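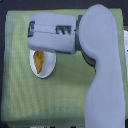 2 min read

Serving arms at Nuncombe: staff questions

Last updated July 30, 2023

Which work is changing?

Portioning and bowl placement at the Tarnomgate site. One arm works at each of 2 stations. Cooking, receiving, allergen control and final checks stay with kitchen staff.

What does the arm handle?

Small bowls with a single dry item in them. Liquids, hot pans and anything served on a flat plate are outside its scope for now.

Why is there a cloth under the bowl?

The bowls slide on the bare table when the gripper closes off-centre. A plain cloth stops most of that. Lay it flat with the edges clear of the arm's base, and change it at the start of each shift.

Will hours be cut?

No rostered hours are being removed in July or in the quarter after it. The 6 people who now rotate through portioning will keep their classifications and pay rates. Any later change goes through the usual consultation process.

What will portioning staff do instead?

Each shift will have one station operator, who loads bowls, clears faults and records rejects. The others move to prep or dispatch. Preferences can be lodged with Catarina Mota until the roster closes.

Is training paid?

Yes. It takes 18 hours, all within rostered time, and is delivered on site by Skusta. Staff who don't want to be operators only need the safety induction.

Can I work next to the arm while it is moving?

You may stand at the table. Keep your hands outside the marked zone until the status light is steady. If you need to reach in, press pause first. The stop button overrides everything, and using it is never a disciplinary matter.

What happens when it drops or crushes something?

Pause the station, discard the item, swap the bowl and log the reject. Fragile pieces break more often than firm ones. Rejects are counted against the station and do not appear in anyone's performance record.

Does the system record staff?

The station keeps joint positions, grip force and fault codes. It isn't linked to the time clock.

Who do I call about a fault?

The shift lead first, then the Lapiņa service desk. Quote the station number and the last fault code shown on the panel.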